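Olachのカッティングボード用オイル、二ヶ月つかった感想

先に結論。買ってよかった。ただし匂いと缶のフタには文句ある。急いで書いてるので誤字は勘弁。

買ったのは木のまな板用のオイル、Olachの缶入り。値段は952円。近所のホームセンターには置いてなくて、Plamitmontっていう輸入雑貨のネット店で注文。送料別。まとめ買いしないと送料のほうが気になる値段なので、そこは注意。自分は蜜蝋ワックスもついでに頼んだ。そっちはStorntonのやつで712円。これも後で少し書く。

そもそもなんで買ったか。うちのまな板、ずっとサラダ油で手入れしてた。親がそうしてたから。で、夏になるとベタつくし、なんか古い油の匂いがする。パンを切るとパンに匂いが移る。これがもう嫌で。食用油は乾かないから向かない、という話を前にどこかで読んで、ずっと頭にはあった。あったけど面倒で放置。11月に入って台所の乾燥がひどくなって、板の端が白っぽくカサカサしてきたので、ようやく重い腰を上げた次第。

届いたのは水曜の夜。夕飯の片付けもそこそこに開封。箱は小さい。緩衝材すくなめ、でも缶はへこみなし。説明書は英語と、あやしい日本語の紙が一枚。「木に飲ませる時間を待つ」とか書いてある。意味は分かる。嫌いじゃない。

まず古い油を落とすところから。重曹とお湯とたわし。ここが一番しんどい。しっかり乾かしてから、細かめの紙やすりを軽くかけた。やすりは木目に沿って。横にかけると傷が残って、オイルを塗ったとたんに目立つ。前にスプーンでやらかしたので今回は慎重に。削った粉は固く絞った布で拭いて、もう一回乾燥。結局その日は塗れずに寝た。

翌日、塗り。缶を開けた瞬間に匂いがくる。クルミっぽいというか、画材屋っぽいというか。嫌な匂いではないけど強い。窓を開けないとつらい。公式には「ほぼ無臭」とあるけど、うちの鼻では無臭じゃない。家族からは「ペンキ塗ってるの？」と聞かれた。

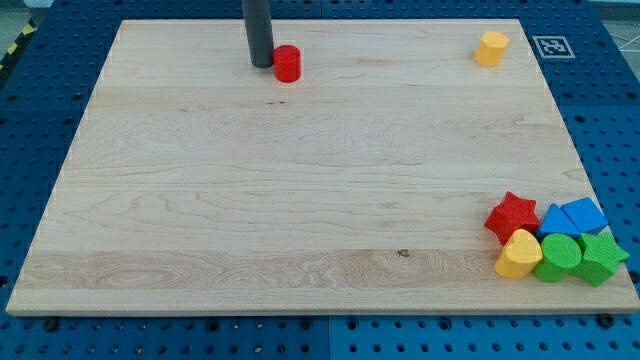
伸びはすごくいい。布に少しとって、円を描くように塗りこんで、最後に木目の方向にそろえる。思ったより少量で足りる。最初は出しすぎて表面に溜まってしまい、あわてて拭きとった。説明書どおり置いてから余分を拭く。この拭きとりを手を抜くとベタベタが残るので、乾いた布を多めに用意しておくといい。Tシャツの古いのが最強。キッチンペーパーは毛羽が出るのでダメだった。

あと大事なこと。使った布は丸めて捨てないこと。乾性油は布に染みたまま放っておくと熱をもって、発火することがある。水に浸してから捨てる。これ、缶の裏に小さい字でしか書いてないのはどうかと思う。もっと大きくかいてほしい。星ひとつ減らす理由の半分はこれ。

もう半分がフタ。缶の口が狭くて、注ぐと必ず垂れる。垂れた油が溝で固まって、次に開けるときフタが回らない。二回目はゴム手袋で格闘した。小さいビンに移しかえるか、使うたびに口をきっちり拭くか。自分は拭く派になった。でも忘れる。

仕上がりについて。色は少し濃くなる。白っぽい木だと、ほんのり黄色みが出る感じ。真っ白いままがいい人はミネラルオイルのほうが合うと思う。手ざわりはサラッとしてて、ツヤは控えめ。テカテカにはならない。水はじきは、一回塗りだとまあまあ。二回塗ってから明らかに変わった。水滴が玉になって、しばらく置いても染みにならない。トマトを切っても赤いのが残りにくい。玉ねぎの匂いは残る。これは何を塗っても残ると思う。

乾くまでの時間は長い。表面は一日でサラサラになるけど、中まで固まるのはもっと先らしい。急いでる人には向かない。うちは予備の薄いプラのまな板でしのいだ。まな板が一枚しかない家は、塗る日を考えてからのほうがいい。

Storntonの蜜蝋ワックスのほうも少し。オイルの上から薄く重ねると手ざわりがしっとりする。匂いは甘い。こっちは固くて、寒い朝は指でぜんぜん取れない。湯せんするか、布越しに握ってあっためるか。正直、毎回はいらない。木べらやバターナイフみたいな小物にはこれだけで十分だった。値段も安いし、初めての人はまずこっちからでもいいかも。

比較で、前に友人のHenok Demissieにもらったマガーニャ（Magaña）のオイルも書いておく。もらった分しか使ってないので公平じゃないけど、あっちは匂いがほとんどなくて、そのかわり減りが早い。塗ってもすぐカサつく。Henokは毎週塗ってるらしい。マメな人ならあり。自分には無理。

ナッツアレルギーのある家は成分を必ず見ること。Olachのは缶にクルミ油と書いてある。知らずに人にプレゼントしないように。

手入れの頻度は、うちは毎日使って月一回。洗ったあと立てて乾かすのが効いてる気がする。濡れたまま寝かせるとオイルが何でも関係なく反る。食洗機は論外。

気になった点まとめて。匂い強い。フタ最悪。布の注意書きが小さい。乾くの遅い。良い点、伸びる、減らない、水はじきがちゃんと続く、パンが油くさくない。この最後のだけで個人的には元がとれた。

星4つ。リピするつもり。次は注ぎ口つきのボトルが出ててほしいです。あと送料なんとかして。

追記：木の鍋敷きにも塗ってみたら、熱い鍋をのせたとき少し匂いがした。そっちには塗らないほうがいいかもしれなです。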